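Wundstead Opens Its First Children's Shoe Library This August

Families can borrow, swap and return kids' shoes for free at the old Imon building

WUNDSTEAD – Parents in Wundstead know the feeling. The sneakers fit in June, and by the time school supplies hit the stores, somebody is complaining about pinched toes. Starting in August, families will have a new place to go when that happens. The Wundstead Shoe Library will open its doors on the ground floor of the old Imon building, with 120 pairs of children's shoes ready to borrow on opening day!

The idea is simple. A family picks out a pair, signs it out on a paper card, and keeps it for as long as it fits. When the child outgrows it, the pair comes back, gets cleaned and checked, and goes out again to the next kid. Borrowing is free, and so is the card. Families don't have to bring in a pair to take one home, and there are no income forms to fill out.

"I have two boys, and I was giving away shoes that had been worn maybe a dozen times," said Stefaniia Hladun, who started the project from her garage last fall. "Then I'd turn around and go shopping for the next size up. I kept thinking, somebody three streets over needs these right now, and somebody else has the ones I need. So I put up a note at the laundromat, and my phone did not stop buzzing for a week."

That note brought in 29 families over the winter. They met in Hladun's driveway when the weather allowed and in her kitchen when it didn't, trading rain boots, sandals, soccer cleats and one very popular pair of light-up high-tops that has now been through four different first graders.

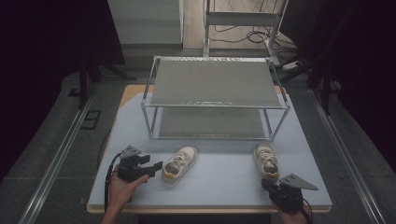
The library will carry sizes from first walkers up to big kids' size 7. Everyday sneakers will make up most of the shelves, along with school shoes, snow boots, dance shoes and a small section for special occasions, so a child who needs dress shoes for one wedding can have them for one wedding. Hladun is especially happy about the snow boots, which were the hardest thing to find last winter and the first thing people asked about.

Fit matters as much as supply, and the library has help there. Ivan Tkachenko ran the repair counter at Stesta Shoe Service on Mill Street until he retired, and he has offered to look over every pair that comes in. He replaces laces and insoles, glues down loose trim and sets aside anything too worn to lend. He'll also measure feet during open hours and show parents how to check the fit at home.

"Kids will tell you a shoe is fine because they like the color," Tkachenko said. "Have them stand up. Press in front of the big toe, and you want about a thumb's width there. Do it late in the day, when the feet are a little bigger. And measure both feet, please – they are almost never the same!"

Shoes that have molded heavily to one child's foot won't be lent out again. Pairs that can't be repaired will be sent on for recycling.

The Imon building has been quiet since the hardware store moved out, and neighbors have spent much of the summer getting the front room ready. The old nail bins are staying and will hold socks and spare laces. There's a low bench under the window, a rug for crawling babies, and a strip of floor marked off for test runs, which the younger helpers have already tried out many, many times.

The Shoe Library will be open weekday afternoons from 3 p.m. to 6 p.m., with longer hours in the two weeks before school starts. Donated shoes are welcome at the side door during open hours. Pairs should be clean, tied together and free of holes. Toddler sizes and winter boots are needed most.

Anyone who would like to help with sorting, cleaning or the front desk can stop by and ask for Stefaniia Hladun. Shifts run an hour and a half, and kids are welcome to come along.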